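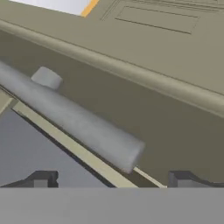

Gray handle, close up

Keeping a Birthday Calendar in the Kitchen

A birthday calendar is different from a regular wall calendar. It has the months and the numbered dates but no days of the week, so it never expires. You fill it in once and add to it when somebody gets married or has a baby.

Where to hang it

Pick a spot you stand in front of every day. The side of a tall cabinet works well. Keep it away from the stove, where paper goes yellow and picks up grease. If you rent, use removable strips and press each one for as long as the package says. I use two strips on a one-page calendar and four on the spiral kind.

What to write

Write the name and the birth year, never the age. "Ross, 1984" is right forever. "Ross, 41" is wrong in twelve months. Use pencil for the first draft and go over it in ballpoint after you have checked the dates with the family. Gel pen smears when you wipe the page.

If you don't know the year, leave a gap after the name. You can fill it in later.
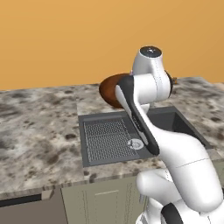 Granite-patterned counter, by the sink

Leap day birthdays

Ask the person. Some keep February 28 and some keep March 1. Write the name under the date they celebrate and put a small 29 beside it.

Reusing an old calendar

If you have a dated calendar you like, you may be able to hang it again. A year with 365 days starts and ends on the same weekday, so the following year moves ahead by one. After a leap year it moves by two. In practice a common-year calendar matches again after six or 11 years. A leap-year calendar takes 28. Holidays that move, such as Easter, will probably be off, so cross those out.

Check that January 1 and December 31 both land on the right weekday before you hang it. If one matches and the other doesn't, you have a leap year mixed up with a common one.
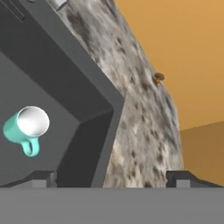

By Aaliyah Gosselin
Household Tips | 1,714 views | 25 comments

Cards and the card drawer

Buy cards twice a year, in January and again in June. Count the names for the next six months and get that many plus three spares. File them upright in a shoebox with a divider for each month. Stamps go in an envelope taped inside the lid.

On the first of the month, take out that month's cards, address them all, and write the mailing date in pencil where the stamp will go. Five days ahead is enough for most places. For overseas I allow three weeks.

Backing it up

Take a phone picture of each month when the calendar is finished. Ours got soaked one April when a pipe let go, and I had to call two aunts to rebuild the second half of the year. I now keep a printed copy in the folder with the appliance manuals.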